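Threads > Workshop > Gripper station upkeep

Gripper station at Evstead, day 2 of getting it back in shape. Thread, typing fast

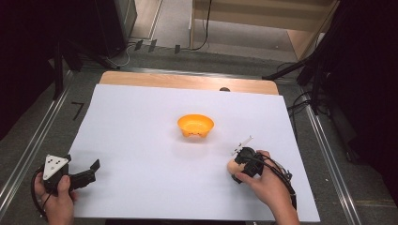
Left one was the problem. Jaws opening fine, closing late. Pulled the cover, crud in the slide. Cleaned, tiny dab of grease, back together. Do NOT drown it in grease, I did that in September and regretted it

Cables next. Tõnu Ozoliņš wants them clipped to the forearm, I want a loose loop at the wrist. Tried both. Clip tugs when you reach across. Loop stays for now

Marker plate screws. Check them every morning pls. Half a turn loose and the tracking drifts and you blame the software for 3 hours (me, 12th May)

Fresh sheet on the table too, old one had creases and the tracking was picking up junk off them. Tape it flat underneath, not on top

Heino Laur asked for the cycle count: 526 open/close since the clean, no late closes. Want 1076 before I call it fixed

Rails: wipe only. Dry cloth. Somebody at Jernport sprayed theirs and teh carriage slipped all week

Still to do: spare jaw tips (Paulauskas has them on back order), label both cables at the plug end, rezero the right gripper after lunch

Rezero done. Took two goes, first time I had the jaws a hair open. Close them all the way first

Contact | © Hiltirico | Back to top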